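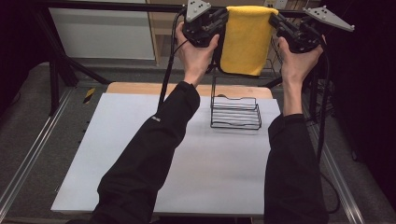 Microfiber towels on a wire rack keep sliding off, am I folding them wrong?

posted by akik_kitchen in Cleaning & Laundry

OK so this is a very small problem but it's been bugging me since April. I switched from paper towels to microfiber for pretty much everything (counters, the car, bathroom mirror, the stove) and I love them, except for the part where I have to put them away.

I fold each one in half and hang it over a little rack, one of those thin black metal wire ones that stands up by itself with rungs across the front and a taller loop at the back. It lives on my work table in the laundry nook. I thought it would be so cute and tidy, one yellow towel per rung! What happens is I hang one, it looks great, I hang the next one in front of it, and the first one slides off the back. Or it stays up until somebody shuts the dryer door and then the whole lot goes.

I've tried folding in half the long way, in half the short way, and in thirds. Thirds is the worst, it's too fat and pushes the rung next door. The towels are just regular square ones out of a big pack. The rack was a Velberg, $19, and I don't want to buy another one if the problem is me.

Also, side question, do you hang them wet or let them dry somewhere first? Mine come out of the sink pretty heavy and I wonder if that's what's dragging them down.

Thanks for reading a whole post about towels.

fluter_and_sons
Member, 140 posts

I had this exact thing! I do a lot of car detailing so I go through an embarrassing number of these, and I dried them on a wire rack for a long time before I worked it out.

What fixed it for me was not making the two halves even. If you fold it dead center and then drape the fold over the rung, you'd think it would balance, and it does until you touch it. Then one side gets a tiny bit longer and that side wins. Wire that thin has no grip at all. So what I do now is fold the towel once in half, flat on the table, smooth it with my hand, and then hang the folded towel over the rung with the short end to the back, maybe a third back and two thirds front. Then I tuck the short end behind the rung below. It's pinned there and it can't go anywhere. Takes two seconds once you've done it a few times.

Use both hands to hang it, too. I used to hold it in the middle with one hand and kind of flop it on, and it would land crooked every time. Hold it by both corners of the fold, lift it well up over the rack so the bottom isn't dragging on the other rungs, and lower it down. And start from the back and work forward. If you do the front ones first you're reaching over them for the rest and you'll knock them.

On wet or dry: wring them out hard and hang them damp. Dripping wet is too heavy, you're right about that. If they're really soaked I give them a spin in the washer first with nothing else in there.

One more thing, what is your rack standing on? Mine was on a shiny board and it scooted every time I pulled a towel off. I stuck four of those little clear cabinet door bumpers on the feet and that was the end of that.

hassanpour_home
New member

just get a towel bar. I got one for 20 bucks and screwed it to the wall, never looked back. those racks are for like, mail

velvet.rung
Member, 50 posts

I'm going to half disagree with the first reply, sorry! The tuck works great for towels that are already dry, but if you tuck a damp one it stays damp right where it's doubled up, and mine started to smell. Microfiber is supposed to dry fast but it won't when it's folded over on itself and touching the one in front.

So I'd split the job in two. Damp ones go over something wider, single layer, not folded at all. I use the edge of the utility sink, or the back of a chair if it's just one or two. When they're dry, then fold them and put them on the rack, and do the tuck if you want. A dry towel is so light that mine mostly stay put without it.

If you really want to dry on the rack, skip every other rung. I know it defeats the one-towel-per-rung look, but there'll be air between them and they won't shove each other off.

Oh, and please check whether you're using fabric softener or dryer sheets. It coats the fibers and makes them slicker, and they stop picking up water as well, so your mirror gets streaky too. I wash mine separately from the cotton stuff, warm water, a little plain detergent, low heat. Mine got grabbier again after a few washes without softener and I noticed it on the rack before I noticed it on the windows.

akik_kitchen

Ohhh. Dryer sheets. Yes. I use them in every single load, I never even thought about it.

Did the uneven fold with the tuck this morning on the dry ones and they've stayed up through two dryer door slams so far, so thank you! Going to do the sink edge for the wet ones. The bumpers are on my list as well, my rack scoots like crazy.

And I rent, so no screwing things to the wall, but I do appreciate it.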